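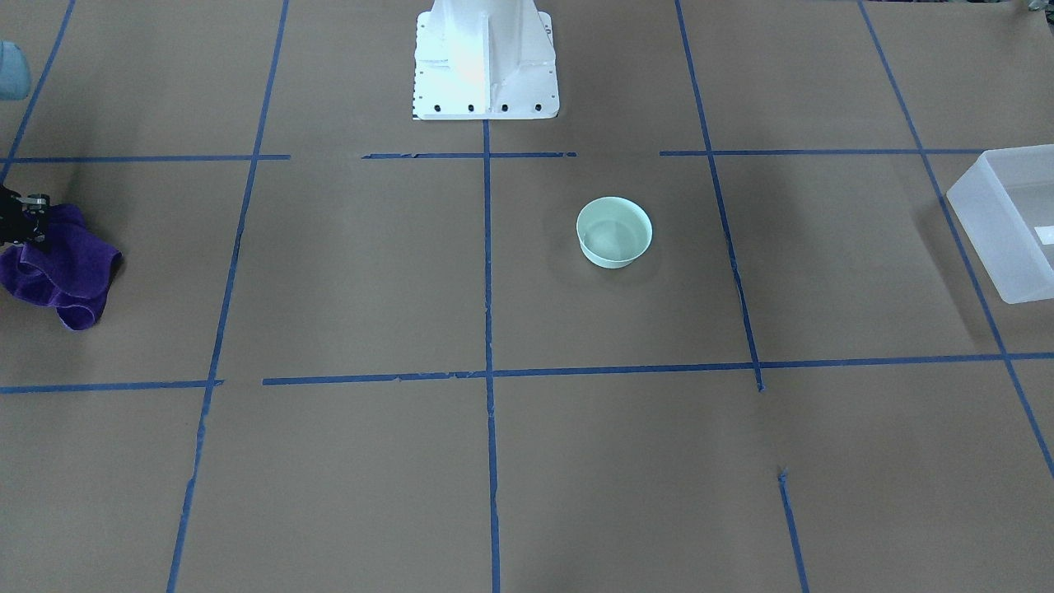 *Taped work grid with a bowl, a cloth and a bin in place, Pilach test bench.*

**Kit review: Mapplebeck Tabletop Cell, two-arm version**

Mapplebeck now sells its two-arm tabletop cell as a kit for small labs and training rooms. The package consists of a pair of arms with parallel grippers, a head camera, a fixed camera, a control box, and a folder of setup files. The arms, the power supplies and the work surface materials arrive in separate cartons. We ordered one through Nurkberg, the regional reseller, and had it on the bench at Pilach for most of September.

**Assembly**

The manual allows half a day. We needed longer, mostly on account of the cable routing, which the manual covers in a single drawing. The leads for both arms and both cameras all run to the rear of the table, and the supplied ties are too short to bundle them properly. Buy longer ties before you start. The base bolts down without trouble, and the hole pattern matched the printed drawing.

Firmware on the left arm was one release behind the right. The control box flags this at startup but doesn't stop you from running, so check the version screen before the first calibration. We missed it and had to repeat the procedure.

**Work surface**

The kit leaves the surface to the buyer. Mapplebeck recommends matte paper and painter's tape, and we followed that advice: brown kraft paper laid flat, blue tape for the cell lines. The paper cuts down glare. The tape can be pulled up and moved when a layout changes, and a worn line costs next to nothing to redo.

Tape lines don't need to be precise. The cells tell the operator where to set an item at the start of each run, and the software stores start positions by cell name. Our lines are crooked in places, with gaps at several joints, and the logs were usable all the same. Anyone who needs repeatable placement to the millimeter should use a printed mat or pins. 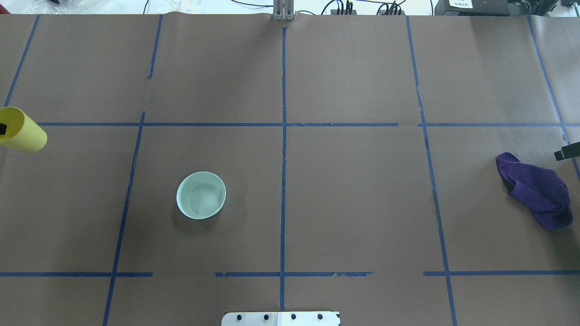 The reset procedure is simple. The operator places the items, calls up the layout on the control box and starts the run. We mixed hard and soft goods from the start, which is the combination most buyers will ask about. Our standard set included a small bowl and a purple cloth, with start cells reassigned between batches.

**Results**

We logged 734 runs over the review period. A run was one item picked from its start cell and released at its target. Rigid items gave little trouble once the grip width had been set per item. The default width is too generous for thin rims, and the fingers close late. Setting it by hand takes a minute and is saved with the layout.

Cloth was harder, as expected. In a separate batch of 67 cloth runs, the first grasp failed in 30. Most of those were shallow grasps, where the fingers closed on a top fold and lost it during the lift. Lowering the approach height helped, but it also brought the fingertips into contact with the paper, and we replaced the sheet twice. A softer fingertip pad is listed in the Mapplebeck catalog. It wasn't in our cartons.

**Software**

The Pirkamska control package is included for one year. It records both camera streams along with joint positions and gripper state, and it exports to plain files that need no special reader. Playback is smooth. The layout editor is less finished: cells can be renamed but not resized, so a change in the grid means drawing a new layout from scratch. Time stamps from the two cameras drifted apart by a small amount in long sessions. Restarting the recorder between batches kept this under control.

**Support**

We opened 6 tickets with Nurkberg. Four were answered the same working day. The ticket on camera drift is still open, and the one on cable ties was closed with a part number.

**Assessment**

The arms and the base are solid, and the recorder does its job. The layout editor and the cable drawing need work. For rigid items we would buy the kit as it stands. For cloth, add the soft pads to the order and plan on spare paper.

Lead time through Nurkberg is currently around five weeks. The bench at Pilach stays set up through the end of next month, and member labs can book a morning slot through the usual equipment form. Bring your own test items, and list their dimensions on the form so the grip widths can be entered ahead of time.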